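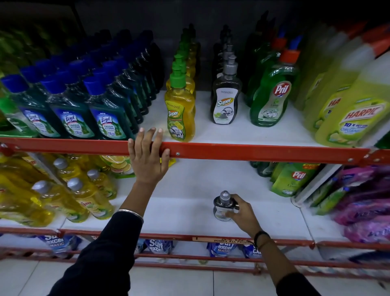

Photo: Evaristo Barajas

How to reset a store shelf

Start with the lower deck. Take everything off one section, including any single bottle left standing by itself, and put it in a tote. Hold the rail of the shelf above with your free hand when you reach in low.

Wipe the white deck from back to front, then the colored rail. Go around the price strip, not over it. The print on ours smears.

Read the strip before you put anything back. If the name on it doesn't match what goes there now, pull it and print a new one.

Fill from the back. Keep each product in its own straight line, one bottle behind another, with floor cleaner and dishwash in separate blocks. Turn the front labels out. Pump bottles should all have their heads pointing the same way.

Check caps as you go. Anything sticky goes to the back room for a wipe.

Stray items go back to their own section before you start the next deck. A full bay takes me 13 minutes.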